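Old Server, Lid Off: A Small Gallery

Posted 01/11/2022

I have a soft spot for old office computers, the heavier and uglier the better. Most of the ones I've brought home have come out of the surplus sale at Prondbridge, where you pay by the cart and take your chances (I once came home with 13 keyboards and not a single mouse). This page is for people who like looking at the insides of things as much as I do. It's a short gallery this time, only two pictures, and both of them are of the board, which is my favorite part of any server.

A little background before you get to them. My first server came from the Heffernan building when they cleared out the second floor in June a few years back. I had no idea what I was doing. I took the lid off on the kitchen table, stared at all that green, and put the lid right back on! It took me 6 evenings to get up the nerve to unscrew anything. These days I get the lid off before I've even found a place to set the thing down.

What I like to look at first is the processor, the shiny square in the metal bracket. Then I go looking for the memory slots, and after that I just wander.

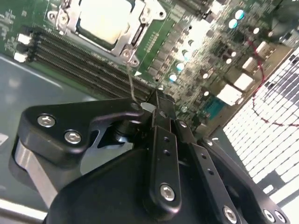

The processor in its silver retention frame, with the lever running down the side of the socket.

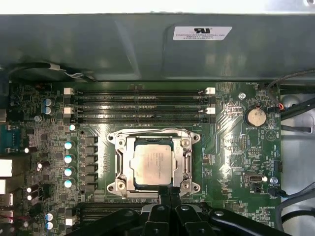
Four black memory slots with their little white latches, all of them empty, and the dark plastic air shroud curving over the top.

Empty memory slots always make me want to go digging in the parts drawer. Mine is a flat tin that used to hold Vukby crackers, and it's full of memory sticks in those crinkly silver bags, each with a scrap of masking tape on it so I know what's what. Well — mostly. The tape falls off and then I'm back to squinting at tiny labels with a flashlight in my teeth. If you're starting a drawer of your own, write on the bag with a marker and skip the tape.

I'm also a big fan of air shrouds, and I know how that sounds. A good one lifts out in one piece, goes back in without a fight, and sends the air where it's supposed to go. A bad one has some hidden tab that you only find by snapping it off. I keep a jar of those tabs. I don't know why, I've never managed to glue one back on.

Somebody wrote in after the last gallery to ask what I use for cleaning. Nothing fancy! A soft paintbrush, a can of air, and a lot of patience around the capacitors. I do the dusty work out on the back steps, with the power cord left in the house, and I touch something metal before I go near the board. For old thermal paste I like a coffee filter and rubbing alcohol, a tiny bit at a time.

My workbench is a 1940 drafting table from the Dorner auction, with the top cranked flat and an old towel laid over it. It's too tall for any chair I own, so I stand, and my back has opinions about that by bedtime. But it has a lip along the front that catches screws before they hit the floor, and I wouldn't trade it for anything newer.

Next up is a gallery of power supplies, from the outside only, because I like being alive. I've also got a box of old hard drive brackets to sort, so if you collect those, drop me a note and tell me which kinds you're missing.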